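Ticket 613: Paper cups going soft at the base
Site: Ponham tea bar
Status: solved!

First report, September
Cups from the new Wolto sleeve were leaving damp rings on the counter after ten minutes with hot tea in them. Cold squash was fine, so I blamed the tea urn and turned it down a notch. No change.

Second try
Swapped to sleeve 241 from the same delivery and filled one cup to the brim, one halfway. Both stayed bone dry for an hour, which cheered me up no end! Same tea, same counter, same urn, so it had to be the first sleeve.
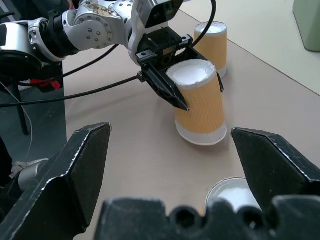

Orange-tan cups with the zigzag print, white band at rim and base.

Found it
The bad sleeve had been kept on the shelf over the dishwasher, right in the steam. Moved the rest of the 2,000 to the dry cupboard and haven't had a ring since. I love these cups, so I'm really pleased we can keep them (and the colour is lovely)!

Still to do
Bin what's left of the steamy sleeve. Ask Custia if the lids can go in the dry cupboard too.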